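Explore > Machines > Robot Hands
Stories Try It Ask Us Teachers

Why Is It So Hard to Pick Up a Mandarin?

You have picked up a lot of fruit in your life. You probably never got a round of applause for it. A robot would, because for a robot this is a very tough job.

The part of a robot that grabs things is called a gripper. Many grippers have just two fingers, which open and close like a crab's claw. They have no thumb and no fingernails, and they are terrible at waving goodbye.

So how do people choose a good one? They hold a sort of cooking contest with no cooking in it. Each gripper gets the same objects and the same jobs, and somebody keeps score.
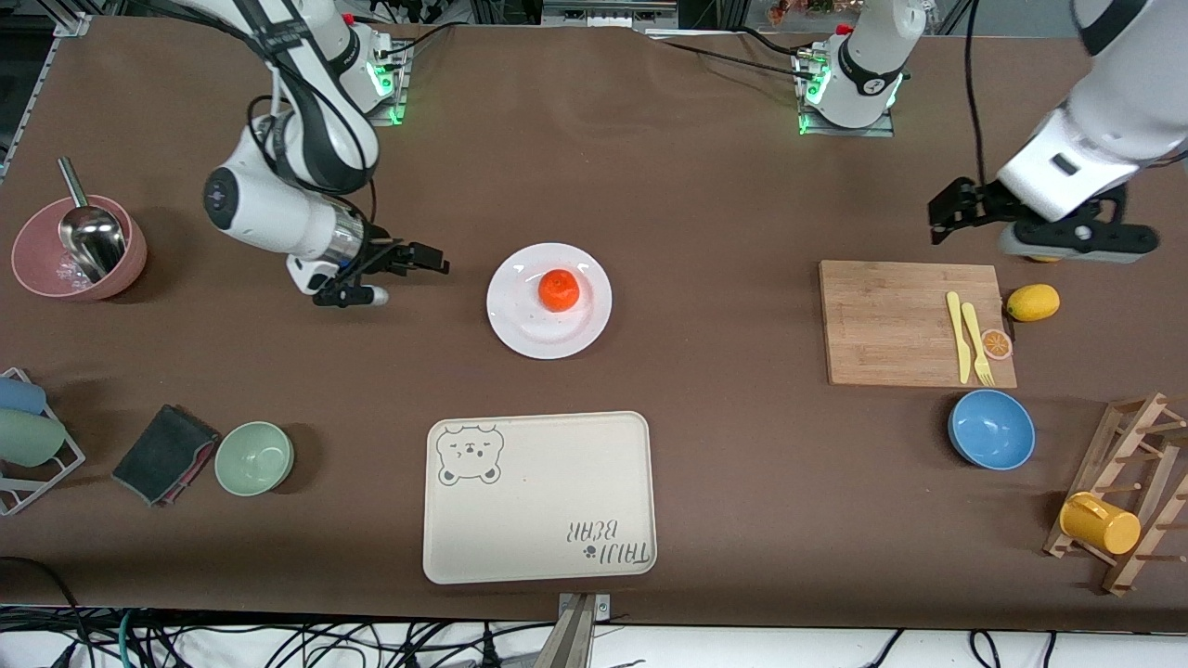 PLURBRIDGE, September

Two arms share this table, and each one ends in a black gripper. Between them, on a white plate, sits one small orange mandarin, looking calm.

Josiane Chauvin runs the tests. Today she is comparing two kinds of fingertip. The Joklow tip is hard and flat. The Brinkmann tip is soft, like an eraser. Each gets 22 tries at every object.

Round things are sneaky. Pinch a mandarin above its middle and it squirts out sideways. Squeeze too hard and you have made juice, and Josiane takes off 3 points for juice.

Flat things are rude in a different way. A plastic fork lying on a cutting board leaves hardly any room for a finger to get underneath. Hard tips tend to win here. Soft ones mostly pat the fork, as if it were a cat.

Then there are mugs. A mug can be grabbed by the rim, the side or the handle, and the robot has to pick one. Choosing can take it five seconds, a bit like you in front of the ice cream freezer.

After more than 1000 grabs, Josiane had her answer: soft for fruit, hard for forks. She would like one fingertip that does both. So would the fruit.

Try it yourself: put on thick mittens and pick up a coin using one finger and your thumb. Now try a grape. Keep score, and eat the losers.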